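Butcher-Block Boards and Shape Blocks: Gallery

Gisstead Workshop Supply, bench accessories

The boards in this gallery are edge-grain butcher block, glued up from narrow strips with the grain running the long way. Strip color is not matched before glue-up, so darker bands turn up at irregular spacing. Small knots are accepted on the working face if they are sound and flush. Each board is sanded to 2000 grit on the face only. The underside and edges are left at a coarser finish so the board does not slide.

Boards are supplied without feet. On a perforated table they lie flat across the holes and need no clamping for light work. For anything heavier, use the Makris edge stops, which drop into the holes and bear against the side of the board. Set two stops on the near edge and one on each end. Leave a small gap on the far edge for seasonal movement, mainly in July and August, when an unheated shop picks up humidity.

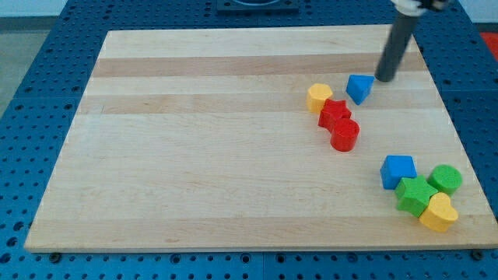 Shape blocks are listed separately under the Clestomau heading. The range includes triangular prisms, hexagonal prisms, stars and cylinders, in solid colors with no printing. Corners are slightly rounded at the cutting stage. The points on the star wear first and should be checked before the other shapes. Replacement stars are sold singly under part 1255.

A pale board gives good contrast with blue and red blocks. Yellow is the weakest of the colors against maple tones, and under warm lamps the top face of a yellow hexagon can be hard to separate from the wood. A neutral white lamp set off to one side shades the sides of the block and makes the outline easier to read.

Cleaning: wipe the board with a damp cloth along the grain and stand it on edge to dry. Do not soak. Blocks can be washed by hand in lukewarm water with mild soap, then left on a rack overnight. Keep solvents off both.

Oil the board with a thin coat of mineral oil when the surface looks dull. Wait 20 minutes, wipe off the excess, and keep blocks off it until the next morning. Oil left standing on the face will mark the lighter colors.

Storage: flat, below 85 °F, away from direct sun. Boards returned for resurfacing go to the Tudport counter with the stops removed.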